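Clorard 700 benchtop dust extractor: four months in a small workshop

The Clorard 700 replaced a shop vac that had been doing the job badly for years. The unit was bought at full retail from the Flastoncombe store, along with one spare pleated filter and a pack of bags. It has been in use since June, mostly on a disc sander and a small bandsaw, with occasional service on a router table.

Assembly took 20 minutes. The castors press in and need a rubber mallet. The filter canister seats on a foam gasket with three over-centre latches, and the gasket on this unit was slightly twisted in its channel. Dust had collected on the clean side by the end of the first week. Reseating the gasket with a smear of silicone grease cured it. Check yours before the first run.

Suction at the port is good with a clean filter. It falls away noticeably once the bag is past half full, and MDF dust brings that on much sooner than pine. The manual shaker clears most of the cake from the pleats, but it has to be worked with the motor off and the dust given a few minutes to settle. Zsófia Bakos runs the same model on a thicknesser and has given up on it for that purpose, as long shavings bridge across the inlet baffle and block it. I had the same trouble once with bandsaw offcuts and now empty the baffle each evening.
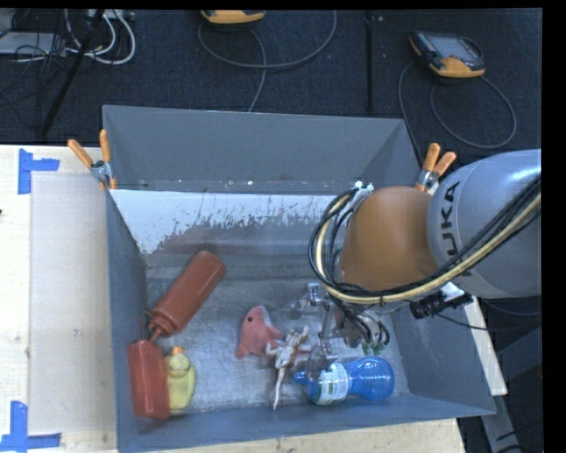 Hose choice matters more than the manual suggests. The supplied hose is stiff, with a coarse internal corrugation, and it whistles at full speed. I swapped it for a smooth-bore Ulteo hose with a 52 mm cuff. It needed two wraps of tape to fit the machine end, and the whistle has gone. The longer run to the router table costs some airflow, so the blast gates on the idle branches have to be fully shut.

Noise is tolerable. Conversation beside the machine is possible with raised voices, and hearing protection is still sensible for longer sessions. The motor housing gets warm after an hour or so of continuous running but has never tripped the thermal cut-out.

Spares are the weak point. Replacement bags are easy enough to get, but the filter was on back order for around 60 days, and the dealer could not say whether the older filter fits. Anum Memon tried one and reports that the diameter is correct but the latches will not close over the thicker rim.

The power lead is too short at under two metres, and the switch sits on the wrong side if the unit is parked to the left of the bench. Neither fault is serious at the price. Suitable for sanders, bandsaws and light routing. For a planer or thicknesser, look at something with a larger inlet and a separate drop bin.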